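Serside House: Laundry and Utility Room, Ground Floor
Posted 5/30/22 by Bonifacio Valcárcel

Gallery 7 covers the utility room at the rear of the ground floor. The room was stripped in the spring and put back into use with new storage, a new drain, and the old floor kept. Captions give the item, its position, and any work still open. Earlier galleries cover the kitchen and the pantry.

Layout. The room is a plain rectangle with one door to the hall and one to the yard. Storage runs along a single wall so that the floor stays clear for sorting. The washer and dryer are stacked in the corner next to the yard door.

Drain and supply. The floor drain was moved eight inches toward the wall and fitted with a removable trap. Shutoff valves are at waist height, one for each line. The line to the outside faucet has its own valve and is closed for the winter.

Paint. Walls are Cinder satin, two coats over primer. The trim is the same color in semigloss. Touch-up paint is on the top shelf of the pantry, lid marked with the room name.

Floor. Beige tile throughout, original to the house. Loose tiles near the hall door were lifted, cleaned, and reset by Figueroa. The grout was scrubbed and sealed. Total for the floor work, including sealer, came to $1,632.

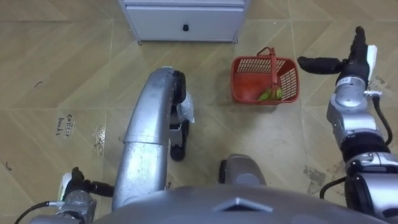
Sorting is done at floor level. Red plastic basket, here with green produce and a red object in it, emptied at the end of each load and put back in the same spot. Towels go directly into the washer and do not pass through a basket.

Cabinet. White, with the detergent on the lower shelf and spare bulbs above it. Hinges were adjusted after the floor was reset. The replacement shelf pins from Javavetti cost $307 with the rest of the hardware order.

Open items: door sweep at the yard door, second coat of sealer in June.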